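Most of the mess on a kitchen counter comes from having no fixed place to put things down. A tray gives you that place. It costs very little, it can go in the sink, and it keeps water, crumbs and onion skins off the stone.

## Choosing a tray

Look for a raised rim and rounded corners. Square inside corners hold grit and are hard to wipe out. Plain white is a good choice because dirt shows on it, and you will know when to wash it. Measure the clear part of your counter before you buy. A tray that has to hang over the front edge will get knocked off sooner or later.

If the tray has slots or notches in the rim, clean them with an old toothbrush every week or so. Soap dries in there and turns gray. 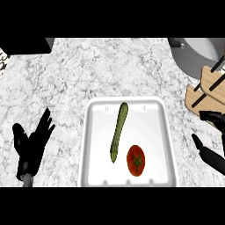
*White tray with a raised rim, on speckled marble.*

## Looking after a marble counter

Marble is calcium carbonate, and acid eats it. Lemon juice, vinegar, wine and tomato will all leave a dull mark called an etch. An etch isn't a stain and can't be washed out – the polish itself has gone.

- Wipe up acid spills right away. Blot first, then rinse with plain water and dry.
- Wash with warm water and a few drops of dish soap. Too much soap leaves a film.
- Skip vinegar sprays, bathroom cleaners and scouring powder.
- Dry the counter after washing, especially behind the faucet.
- Put felt or cork dots under anything heavy that stays out all the time.

To check whether the sealer is still working, put a spoonful of water on the stone and leave it for 22 minutes. If the spot goes dark, it's time to reseal. Speckled stone makes this harder to judge, so mark the place with a strip of painter's tape next to it. Let the stone dry overnight before the sealer goes on.

I reseal mine every June. The can of Koklow I bought has done the job 3 times and is still more than half full. Follow the time on the label of whatever brand you have, and buff off the extra before it gets tacky.

For an oil stain, mix baking soda and water to a thick paste, spread it over the spot, cover it with plastic wrap and leave it for a day. Scrape it off with a plastic spatula. Old stains may need a second round. Test the paste somewhere out of sight first.

## Washing and keeping vegetables

Wash vegetables when you are ready to use them. Water left on the skin speeds up rot. Cool running water and your hands are enough for smooth skins, and a soft brush is useful for potatoes and carrots.

Tomatoes keep their flavor best at room temperature until they are ripe. After that, a couple of days in the refrigerator does no great harm. Take them out 60 minutes before you eat them. If the stem is gone, stand them stem side down so they lose less moisture.

Cucumbers don't like real cold. Keep them in the warmest part of the refrigerator, usually the front of a middle shelf, wrapped in a paper towel. Don't store them beside ripe tomatoes, bananas or melons for days at a time, as the gas from the ripe fruit turns them yellow and soft. Sitting together while you make a salad is fine.
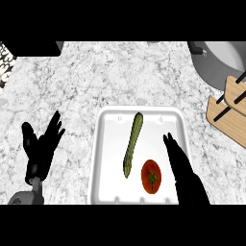
Vilela, February 19, 2020

A few additions from readers' letters.

Lewis Dalgleish asks how to get beet juice out of a white plastic tray. Make a paste of baking soda and water, rub it in with a soft cloth, leave it for a quarter of an hour and rinse. If there is still some pink, set the tray in a sunny window for an afternoon. Don't use steel wool – the scratches will hold the next stain.

Another reader wants to know if a tray can be used as a cutting board. No. Thin plastic scores easily, and the rim gets in the way of the knife. Cut on a board and move the pieces over.

If your tray slides around, lay a damp dishcloth flat underneath. Rubber shelf liner works too, but lift it at night so that moisture doesn't sit on the stone.

Warped trays usually got that way on the bottom rack of the dishwasher. Wash by hand, or use the top rack with heated drying turned off.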